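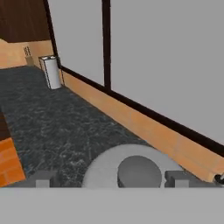
Granit-Arbeitsplatte fleckig nach dem Imprägnieren – was tun?

gefragt von kuechenfee_66 am 3. Dez. 2018

Hallo zusammen,

wir haben seit August eine neue Küche mit dunkler Granitplatte, poliert, von Granwood. Ich war auch total begeistert, bis ich auf die Idee kam, die Platte selbst nachzuimprägnieren. Der Verkäufer hatte mir dafür eine Flasche Gikex mitgegeben, das sollte ich nach ein paar Monaten mal auftragen. Gesagt, getan, schön dick mit dem Lappen drauf und über Nacht einwirken lassen (ja, ich weiß inzwischen, das war wohl zu lang).

Jetzt habe ich links neben dem Herd lauter matte, leicht klebrige Schlieren. Bei Tageslicht geht es, aber abends mit der Lampe drüber sieht es furchtbar aus. Mit Spüli und warmem Wasser tut sich gar nichts, Glasreiniger verschmiert es nur noch mehr. Mein Mann meint, man müsse die Platte abschleifen lassen, und eine Firma wollte dafür 321 Euro plus Anfahrt. Das ist mir vor Weihnachten ehrlich gesagt zu viel!

Kriegt man das auch anders wieder weg? Und bitte keine Tipps mit Essig, davor hat mich meine Schwester schon gewarnt.

LG

steinbeisser

Moin, erstmal Entwarnung, abschleifen muss da keiner. Du hast zu viel Imprägnierung draufgelassen, der Stein nimmt halt nur eine gewisse Menge auf und der Rest trocknet oben an. Bei poliertem dunklem Granit ist das besonders schnell passiert, der saugt ja kaum.

So habe ich es bei uns hinbekommen: eine kleine Stelle frisch mit derselben Imprägnierung benetzen, ein paar Minuten warten und dann mit einem trockenen Baumwolltuch kräftig abreiben. Das frische Mittel löst die angetrockneten Reste wieder an. Immer nur so viel Fläche, wie du in einem Rutsch schaffst, und das Tuch oft wechseln. Fenster auf dabei und den Herd auslassen, das Zeug dünstet Lösemittel aus! Die Lappen danach draußen ausgebreitet trocknen lassen, nicht zusammengeknüllt in den Müll.

Wenn danach noch ein Schleier bleibt, nimmst du einen Steinreiniger, der Imprägnierreste löst. Ich hatte den von Husar, 100 ml reichen ewig. Vorher an einer Ecke testen, wo es nicht auffällt, bei mir war das hinten unter dem Toaster.

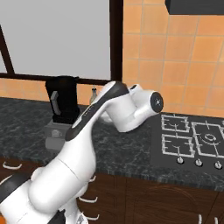 Dunkle, gesprenkelte Granitplatte am Kochfeld

Ach so, und die Silikonfuge am Herd vorher abkleben – die wird sonst trüb.

Gedach2000

Nimm Essigreiniger, hab ich immer gemacht, nie Probleme gehabt.

ofenrohr_nord

Bitte KEINEN Essig, sie hat es doch extra dazugeschrieben. Viele Granite stecken das zwar weg, aber es gibt Sorten mit Kalkanteil oder gefärbte Platten, und da hast du dann Flecken, die wirklich keiner mehr rausbekommt.

Ich würde es wie steinbeisser machen, mit einer Ergänzung: Schau auf die Flasche, ob das Mittel auf Wasser- oder Lösemittelbasis ist. Bei wasserbasierten klappt das Anlösen nicht immer, dann lieber gleich zum Reiniger greifen. Und zum Nachimprägnieren: einfach mal ein paar Tropfen Wasser auf die Platte geben und 60 Minuten warten. Bleibt der Stein darunter gleich hell, brauchst du gar nichts machen. Bei unserer Platte mache ich das einmal im Jahr, und imprägniert habe ich bisher erst ein einziges Mal.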